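Reference > Office & Stationery > Desk organizers

Desk organizer
2021-07-09 – Liesbeth Verstraete

A desk organizer is a small open rack for the top of a desk, split into compartments for pens, mail, cables and so on. Cardboard, wood, metal, wire. Cheap ones come flat and get folded together at home. Usual layout – tall slots at the back, a low tray in front for the small stuff.

Cardboard kinds are light and easy to replace, but dont like spilled coffee. Verhoeven sold a folded one in a first run of 1,000, Gostmont followed with a version in 2 sizes. 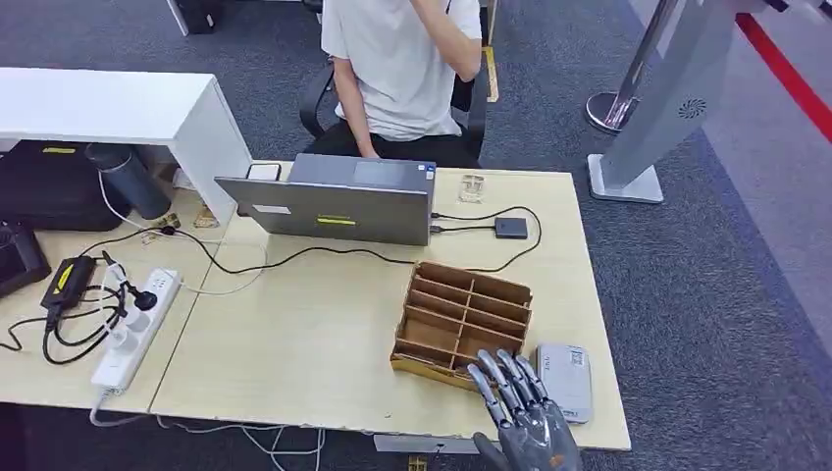

Jeanine Willems disagrees on the coffee: hers got soaked in May, dried out flat under some books and still holds all the mail.

Slanted dividers keep papers from sliding foward. Too many compartments and things get lost in them. Best spot is within reach of the writing hand, clear of the laptop.

Filed under: Desks, Storage, Paper goods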